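Notes for the Bullgate visit
Bring these to the tutorial, with your own notes from the day.

We were at Bullgate for two hours and saw one long demonstration, of a kitchen system called Noren. The handout from the hosts says it was trained on 174 runs and tested on 200. It does not say whether the test kitchens differed from the training ones in colour, layout or anything else. Write and ask if you like. I have, and I'm still waiting.

Most of what you were shown was simulation, and the talk slid between "the robot does" and "the simulator does" without much warning. Go through your notes and mark which was meant each time. 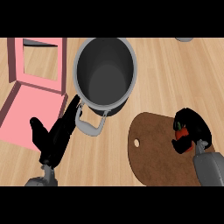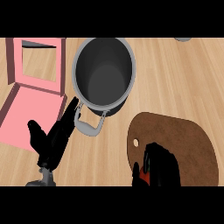 A success rate depends on who decides what counts as success. The Noren people score a run as passed when the object ends up in the right zone, and they let the software do the judging. Consider the red item in the right gripper, over the cutting board. Does holding it earn part marks? Would a squashed one still pass? A rendered tomato doesn't bruise unless somebody has programmed it to. The looped handle on the pot raises a similar question, as a simulated grip can be far more forgiving than a real one.

Questions to take up in the tutorial:
What would you need to see on a real bench before you believed the pass rate?
Who chose the 16 tasks, and were any dropped?
Flokum, the older system, was said to be "much worse". On which tasks, and scored by whom?

Reading: the Mottram chapter on trials and demonstrations, especially the part on rehearsed runs. Skip the appendix.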